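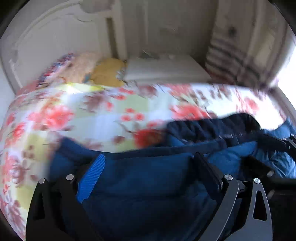
I finally got out to Siv Lindholm's place in October, after months of her telling me I had to come and see the gripper. She and Kjell Haugland have been building it between them, her at home and him at the Collard shared workshop, and I'd only ever read the build notes.

Search this site Go

We started at Collard because Kjell had plates to pick up. It's one long room behind a tile shop, 70 members, and the good drill press has a waiting list (I put my name down, and I don't even live there!). He let me tighten up a pair of fingers at the bench and I got one plate on backwards. Twice. The bolts are nearly all the same size now, which was Siv's idea after she lost an evening to mixed ones.

Then over to the house. The electronics live in the dining room, but the trying-out is done in the bedroom, on top of a flowery comforter, with a heap of clothes. Fabric is what they care about. Kjell says a block of wood will forgive any gripper, and a quilted navy thing with a bright blue strap on it will not. You hold the tool in your hand, close the fingers on a fold or the strap, and the camera takes it all in through a very wide lens. My first go was far too fast and Siv told me I was waving it like a paintbrush.

They've logged 1,092 grabs so far, all sorted by hand into folders, and the whole thing has cost them 500 dollars, mostly in metal and one regrettable motor. The arm it's meant to go on is called Butura and is still in pieces under the stairs. I was allowed to look at the shoulder joint. Lovely bit of work, very heavy.

We had soup, argued about rubber pads versus foam, and I missed my bus. Siv is redrawing the right-hand finger next and I've promised to go back in the spring with my own pads.

We use cookies to remember your settings. Accept Manage

Comments

trolano_dan: What are you using for pads at the moment? Mine peel off in a week.

Siv L.: Plain black blocks, bolted on. Gave up on glue last winter.

Marnie: Backwards twice, I feel seen. Is the Collard place open to visitors?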